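8th February. Going to post a few things about "pantry challenges" because my feed is wall to wall with them again and I have opinions.

1/ The idea, if you've been spared: you stop grocery shopping for a month and eat what's already in the cupboard. Then you post a number showing how much you saved. The number is always big and always round.

2/ I did one last August. I kept every receipt before, during and after, which I gather is not how it's done. My grand saving for the month came to $169. Sounds good. I nearly posted it.

3/ Then I restocked. The first shop afterward cost me $159 more than a normal one. So I saved ten bucks, and for that I ate plain rice and canned tomatoes more nights than I'd like to admit.

4/ Almost every post I've read stops at the end of the month. Of course you spent less. You were spending money you'd already spent. That's a delay with a hashtag on it.

5/ "But you used up things that would have gone bad!" Some of them, sure. Half a bag of lentils, a jar of capers. Most of what's in a pantry is there because it doesn't go bad. A can of soup in February is still a can of soup in August.

6/ Which brings me to the date panic. There's a guy in my replies every time who throws out cans the morning after the printed date. In most cases a "best by" date on a can is the maker's guess about taste. I look for dents on the seam, bulging, rust, leaks. Any of those and it goes in the trash, whatever the date says.

7/ The apps are worse than the challenge. I tried Prorkow for a while. You enter everything you own, and it tells you what to cook. It told me to cook tuna with tomato soup. I'd like to see the person who built that eat it.

8/ Trellitz at least lets you skip the recipes and just keep a list. But you have to log each can as you use it, and I don't believe anyone keeps that up past the second week. I made it to day 3.

9/ Cans:
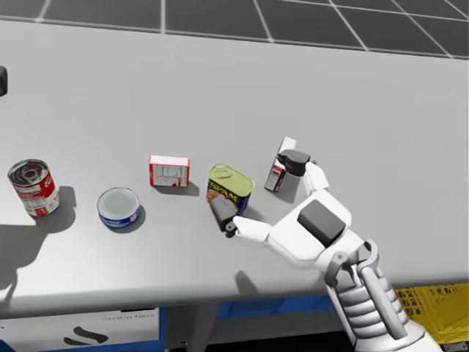
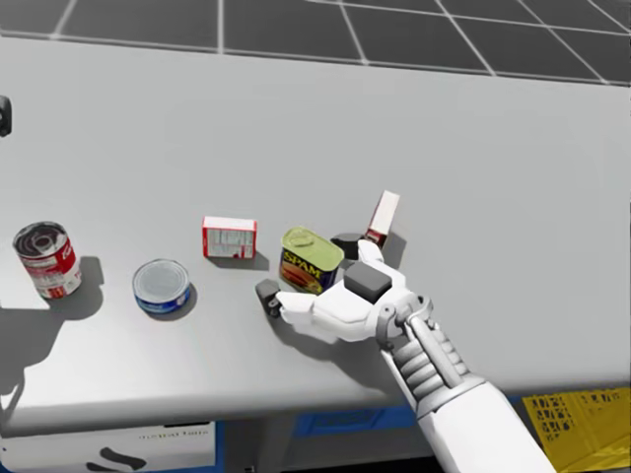
Red and white soup can at the far left in both. Tuna's in the second one, blue label, silver lid.

10/ Back to it. The other claim I keep seeing is that a full pantry "protects you from prices." Maybe. I went through my own receipts and the stuff I'd stocked up on was mostly stuff I'd bought on a deal I didn't need. Buying four to save on two is still buying four.

11/ And the shelf systems! Rodex wants me to believe that a sloped rack will change how I eat. It rolls the oldest can to the front. My hand can also do this. I've been reaching to the back of cupboards my whole life with no subscription.

12/ Somebody sent me the Kramer starter list, the one that says a "basic" pantry for two people. I read the whole thing. It has three kinds of vinegar on it. I own one kind of vinegar and have never once been stuck.

13/ To be fair, there's one part I'd keep. Writing down what you have before you go to the store does work for me. Back of an envelope, two minutes. I stopped buying mustard. I had so much mustard.

14/ I'd also keep one "use it up" dinner a week. Pick the can you've been avoiding and build something around it. You find out fast which things you only buy because you think you're the kind of person who eats them. (Water chestnuts. Goodbye.)

15/ What I won't buy is the before and after. Show me the month before, the challenge month, and the two months following, all on one page with the receipts. If the saving is still there, I'll happily say I was wrong and try it again.

16/ Someone with way more followers than me posted that she's saved $1000 a year this way. Great. Off what total? Is that counting takeout? She blocked me for asking, so I guess we'll never know.

17/ A few of you are asking what I do with cans I won't eat. Food bank, while they're still in date, and check what they want first. Mine asks for canned fish and fruit and has more green beans than it can hand out.

18/ Muting this for the night. If you've got receipts from both sides of a challenge, my DMs are open. Screenshots of an app telling you how well you did don't count.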